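# Drornel picking arm with the two-finger gripper: a review after one season

We pack and ship gift sets and refill packs for small kitchenware and deli brands. Our biggest account is Ralley, and most of what we do for them is portioning: one small item into one bowl, bowl into a sleeve, sleeve into a box. Until last spring all of it was done by hand at two long benches. Since May a Drornel arm has done part of it. I run the bench floor, so I was the one who had to fit the arm into the shifts, and this review is written from there. I can't tell you much about the accounting side.

We bought the arm through Atanasov, who also did the installation and the two days of training. I have no connection to either company beyond being a customer.

## What we bought

The package was the arm, a two-finger gripper, a control box, a tablet, and a year of phone support. We already had the tables. Atanasov wanted a white matte top for the work area because glossy tops gave the camera trouble at another customer's site, so we replaced one of ours before they came.

Setup took most of a day. The longest part was the cables. The arm comes with its own power and signal cable, and the gripper has a separate one that has to be tied along the outside of the arm with enough slack for every joint to turn. Ours was tied too tight the first time and the arm stopped itself at the far end of its reach with a load error. The installer cut two ties, left a longer loop near the wrist, and it has been fine. If you are doing this yourself, run the arm slowly through its full range before you trim the ties. Leave the tails on for a week.

## What it does well

It places small, firm items into shallow bowls and takes them back out for the check step. That second part is what sold it to us. Every bowl in the Ralley line gets a pick-out check, where the item is lifted, looked at from underneath, and put back. By hand this is dull work and hard on the thumb joint. Over 4000 pieces went through the check in the first full month, and the arm did nearly all of them.

The fingers close gently enough for our purposes. The force setting runs from 1 to 100, and we keep it at 80 for hard pieces and drop it for anything with a coating. Going in over the rim of a bowl was the part I expected to be a problem. The knuckles on this gripper stick out to the sides when the fingers are spread, so a narrow or steep bowl is no good. With a wide, shallow one there is room. We tested eleven bowl shapes and kept seven.

It repeats well. Once a position is taught it goes back to it all day. If somebody bumps the table, you have to teach it again, and people do bump the table. We put tape on the floor for the legs.

It is also quiet. I had planned for ear protection at that bench and we never needed it. You can hear the gripper click and that's all.

## What it does badly

Speed. A good packer is faster than the arm on a plain placing job, and will be faster for as long as we own this model. The arm makes up some of that by not stopping for lunch. On a short run of mixed items the hand bench beats it easily, and we stopped trying to use the arm for those.

Soft items. Anything that gives when squeezed comes out marked or gets dropped. Atanasov offers a padded fingertip from a company called Cluva. We bought a set and it helped with the softer pieces, though the pads wear and a set is not cheap. We're on our third.

The tablet. The program screen shows steps as small gray blocks, and on a long job you scroll forever. There is no way to search. Copying a job to make a new version works, but the copy keeps the old job's name with a number after it, and by the end of the first month we had a list no one could read. We now write the names on paper and retype them.

Error messages. "Fault 1856" turned out to mean that the gripper had lost its connection for a moment. The manual lists it under "communication," with no advice. Phone support told us to push the connector in and tighten the collar, which fixed it. It has come back a couple of times, always after somebody cleaned around that side of the arm.

## What changed for the people at the benches

This is the part I looked for in other reviews and couldn't find.

No one was let go. That was agreed before we ordered, and it was put in writing and pinned up by the time clock. Hours stayed the same for everybody through the season. What changed was who does what.

Before, a packer did the whole sequence and moved between the two benches as needed. Now one person per shift minds the arm. They fill the feed tray, swap finished bowls out, answer the stops, and pull samples for inspection. The others do the mixed orders, the soft items, sleeving, and boxing. We rotate the arm job every 2 hours. At first it was half a shift, and people came off it tired in a different way from packing. There is a lot of waiting, then a beep, then you have to think. Shorter turns fixed most of that.

Some of the packers like the arm job and ask for it. Some would prefer not to have it at all. One of our most experienced people tried it for a week and asked to stay on mixed orders, and we agreed. It made the rota a bit harder to write. I would plan for that in advance if I were doing this again, and ask people before the install day instead of after.

Complaints about sore thumbs and wrists dropped off. I don't have proper figures, only the notes in the shift book, but that line used to come up most weeks and now it's rare. Complaints about standing went up, since the person at the arm tends to stay in one spot. We bought a tall stool.

Pay took longer to sort out than anything technical. Minding the arm means doing basic teaching and clearing faults, and the packers said, correctly, that this wasn't in their job description. It took us until the fall to settle on a small hourly addition for everyone trained on it. If you're a manager reading this, settle it first. We lost some goodwill there that the arm had nothing to do with.

Training was short and mostly good. Atanasov's trainer had people moving the arm by hand within the first hour, which took the nerves out of it. The second day was all tablet work and too fast. We've since made our own sheet, one page, with the five things that go wrong most. It's taped inside the cupboard door.

## Costs and upkeep

I won't give the purchase price because ours was bundled with the table work. Running costs so far are the fingertip pads, a replacement gripper cable, and one call-out that we were charged for. Daily upkeep is wiping the fingers and checking the cable ties. Monthly, someone goes over the joint covers and the connectors with a dry cloth, and we do a test run with an empty tray.

## Would I buy it again

For the check step on the Ralley bowls, yes. I'd order the padded tips with it from the start and push the supplier for a second tablet day. For a shop that does mostly short mixed runs I'd say no, or at least borrow one for a few weeks first. Atanasov does trial loans; we didn't ask for one and should have.

Build quality: good. Gripper: good on firm items, poor on soft. Software: fair. Support: slow to pick up, helpful once they do.

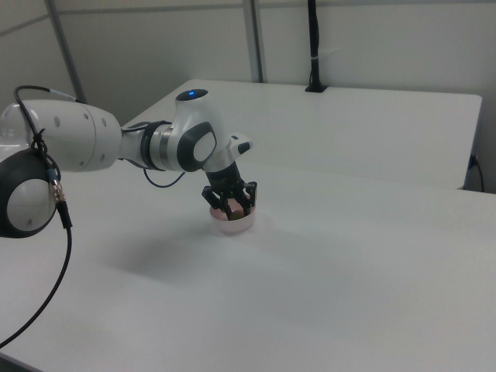
Gripper down inside one of the shallow pink bowls, fingers either side of a green piece.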